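# The round table at Thaler, sorted

We spent Monday afternoon working through the small things that had collected in the sitting room at Thaler. Annag MacKinnon wanted the marble table cleared for supper, and Jonas Schnyder had asked for anything with missing parts to be put to one side before September.

The box at the back is the one we use for games. It came from Zerkura with a 66-piece set in it, and very little of that set is left. The rule for the day was simple – lids together, blocks together, and no more loose things in the kitchen drawer. Click on a picture for the larger size.

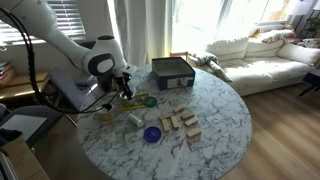

Lids, bottle and blocks on the marble, with the navy box open behind them.

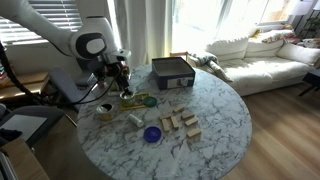
The roll of gold-coloured tape is towards the front on the left. 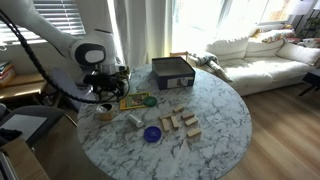
White sofa behind, with the grey knitted throw over one arm and the patterned cushion.

The blocks go in first, flat along the bottom, so that the lighter things can sit on top of them. Rahel Lanz tried them upright last year and the box would not close. They are plain wood and the same blocks turn up in most of the games we own, so odd ones from upstairs can be added if you find any. Please check them for splinters and leave any rough ones on the windowsill for sanding.

Lids are harder. A lid with no pot is not much use, but we have thrown out 3 in the past and then found what they belonged to, so they now stay in the box until the end of the year. After that they go.

Tape lives in the hall cupboard, second shelf. Cups go back to the kitchen – they are not part of any game, whatever the children say.

Melur Nasution is doing the same job at the Mernness house next, where the bookcase is the main problem. If you have a spare box with a sound base, leave it in the porch there with your name on it. Pictures of the bookcase will go on a separate page.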